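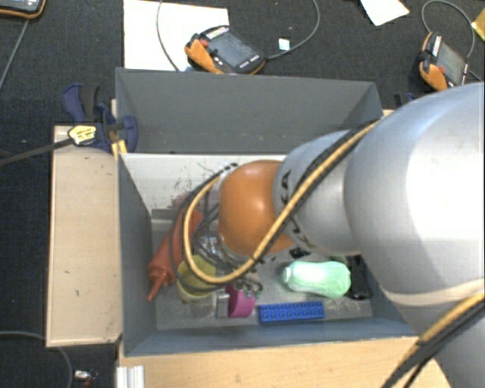
Henrik Lindemann said he would have to give up the early shift if the first bus from Setholm to Juven stops running in February, as the county has proposed.

"I don't drive and I never have," he told the public meeting in Setholm on Monday evening. "The next bus gets me there when the shift is half an hour old. My boss is a reasonable man, but he can't hold a place for me every morning of the year."

The meeting was the last before the county decides whether to go ahead with changes to the Route 4 bus. Under the plan, the first departure in the morning and the last one at night would be dropped on weekdays. Saturday service would go down to 2 trips in each direction, and the bus would no longer stop at Lorente Road, where riders now get off for the clinic and the east side of the industrial park.

The county transit office says Route 4 costs more per rider than any other line it runs. It wants to move the hours to the route between Juven and the rail station, where buses are often full in the afternoon and passengers have been left standing at the stop.

Opponents of the plan handed in a petition with 1187 signatures at the start of the meeting. Most were collected at bus stops, at the grocery store on Main Street and outside the gates of the industrial park. The transit office said it would check the names against home addresses, but that people who work in the county and live elsewhere would also be counted.

The first bus leaves Setholm at 5:10 a.m. and reaches the industrial park 35 minutes later. It is used mostly by people on the early shift, which at many plants starts at 6. Riders said the bus also carries cleaners on their way home, students in the nursing program at Juven, and a few people changing to the train.

County planners based the proposal on passenger counts from the spring. Several speakers questioned the timing. One woman, who said she had taken the first bus for nine years, told the meeting that one of the larger plants was on reduced hours that spring and that ridership had picked up again over the summer. She asked why the fall numbers had not been used.

The planners answered that the fall count was still being put together and would be published before the vote. They did not say whether a higher count would change their recommendation.

Flustard, which makes fittings for kitchen and bathroom cabinets and is one of the larger employers in the park, sent a letter that was read aloud. The company wrote that it had trouble filling early shifts already and that it had advertised jobs in Setholm on the understanding that there was a bus. It asked the county to keep the first departure for at least another year. The letter did not offer to pay toward the service.

That question came up several times. A man near the back asked why employers in the park could not put in money, as they do for the road and the street lighting. The transit office said it had raised the idea two years ago and found little interest. It was willing to raise it again, it said, but any agreement would take months to work out and would not be ready by February.

Others were more concerned about the evening. The last bus back to Setholm leaves Juven at 10:40 p.m., and without it the final trip would be at 8:15. Parents said teenagers with after-school jobs at the mall would have no way home. The Juven swim club has practice until 8:30 three nights a week, and a coach said four of the swimmers come from Setholm by bus.

Speakers were also unhappy about Lorente Road. The nearest stop that would remain is on the other side of the highway, and the walk takes in an underpass with stairs at both ends. There is a ramp, but it lets out farther down, beside the old feed mill, and it is not lit. A clinic patient who uses a walker said she had tried it once and would not try it again.

The planners said the stop adds several minutes to each trip because the bus has to leave the main road and turn around in the clinic parking lot. They said they were looking at a stop on the main road itself, on the clinic side, but that it would need a curb, a shelter and permission from the state. They had no cost for it yet.

Not everyone at the meeting was against the changes. A resident of Juven said she had been passed by a full bus twice in one week on the rail station route, both times in the rain. She said she had sympathy for the people in Setholm, but that an empty bus and an overfull one in the same county made no sense to her. She got some applause.

There was also support for running a smaller vehicle on the early trip. The transit office said this would save less than people expect, as the driver is the largest part of the cost. An on-demand van, booked by phone the day before, was another suggestion. The county tried one in the northern townships and ended it after a winter. Riders there had complained that bookings were hard to get and that the van came early or late - in some cases early enough that they missed it.

Asked about fares, the planners said there was no proposal to raise them. A monthly pass would cost the same after the change, and riders who had bought an annual pass could turn it in and get back the unused part. The form for that will be on the transit office's website and at the counter in the Juven station.

Drivers have been told that no jobs will be lost, though some would be moved to other routes. A driver who has worked Route 4 for most of his career spoke toward the end of the evening. He said he had not come to argue for or against, but that he wanted the county to know the schedule was too tight as it stood, especially in snow, and that dropping two trips would not fix that.

The county has received written comments as well, and says it will publish them with the names removed. Comments can still be sent in by mail or through the website until the end of next week. They can also be left in the box at the Setholm library, which is emptied on Fridays. The office asks people to say which trip they use and how often.

Setholm's town council has no vote on bus routes but has asked the county to hold off. It has set aside $1000 to print a flyer with the present timetable, after several residents said they had not known there was a last bus at all. The flyers will go out with the water bills.

The county board is due to vote at its next regular meeting. If the plan is approved, the new schedule will begin on the first Monday in February. If it is voted down or put off, Route 4 will run as it does now until the end of the school year, when all county routes come up for review.

Lindemann said after the meeting that he had asked around about sharing a ride and had found someone who could take him on two mornings out of five. He plans to be at the board meeting if he can get the evening free. It starts at 7 p.m. in the county building in Juven and is open to the public.

Riders coming from Setholm can take the 6:05 bus. The last one home that night is at 10:40.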